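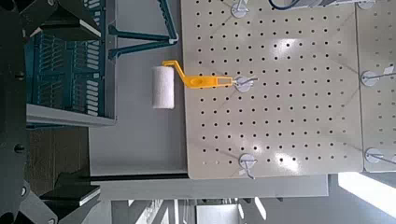 ## Hanging up the paint roller: a chat with Rónán Mac Mathúna

I'd been wanting to talk to Rónán for ages, ever since a friend at Meka told me he'd spent most of a year trying to get a machine to tidy up a tool wall. I have a tool wall. I don't tidy it. So I had a stake in this one!

We met at his workshop in Taltstead, where he and Keyvan Shahbazi run a tiny outfit called Skikance, and I started with the obvious thing: can it do the job yet?

"Some of it," he said. "Ask me about a paint roller and I'll say yes on a good day. Ask me about a bag of screws and I'll change the subject."

The roller is his favourite test, it seems. It has a slot at the end of its yellow handle, and the slot has to go over a thin wire hook on a pegboard. I said that sounded easy. He gave me a look.

"You do it without watching your hand. You feel the wire touch, you wiggle, it drops on. The arm has to find a bit of silver wire against a cream board full of little black holes, with the light bouncing off it. Then the fuzzy end is heavier than you'd like and the whole thing wants to swing."

They did 300 goes at it in July. 166 ended with the roller on the hook. I thought that was rather good (better than my household manages with coats) but Keyvan, who had wandered in with the tea, wasn't having it.

"A shop would send you home," he said. "If you were stacking shelves and dropped nearly half of it, you wouldn't last till lunch."

I asked what goes wrong. Glare, mostly, says Rónán, and then the hooks themselves, which can shift a little when something leans on them. They've tried dimmer lights and slower arms. Slower helped. A single hang can take 30 seconds now, and he admits it's hard to watch without grabbing the thing and doing it yourself.

So who'd pay for that? He reckons hire shops, the sort where tools come back all evening and have to be on the wall by morning. "At two in the morning I don't care if it's slow. I care if it's on the floor."

And at home? Keyvan laughed at that one. "Your kitchen drawer would finish it off."

I asked Rónán when he'd trust it to do 100 in a row with no one in the room. He drank some tea, said he'd ring me, and went off to look for a spare hook.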